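Okay, small kitchen thread, because three people have now asked me how I keep my dishes from taking over the whole counter and I keep promising to write it all down!

The short version is a little two-level rack. I resisted one for years - I thought it would just become another place to pile things.
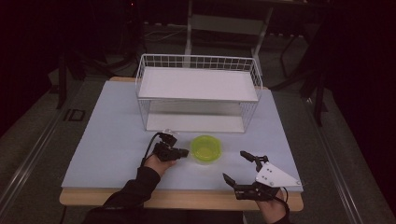

Small bowls are my weakness, and I have far more of them than one household needs (my friend Dace has stopped commenting). What helped was giving the everyday ones the top level, where I can reach them half asleep at 7 in the morning. The rack is white wire with a flat shelf above and another near the base, and that cheerful yellow-green bowl in front of it is just the size for berries or a handful of nuts.

Next up, food containers. My rule since October is that if the lid has been missing for a month, the container goes in the recycling. I got rid of 12 in one evening and felt wonderful!

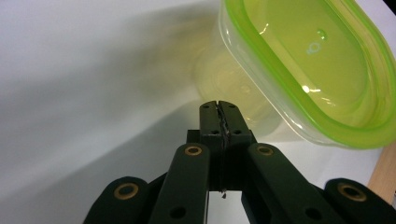 One of the clear plastic ones.

If you have a good trick for storing lids, please tell me. Mine are standing up in an old loaf pan for now, and they fall over every time I open the drawer.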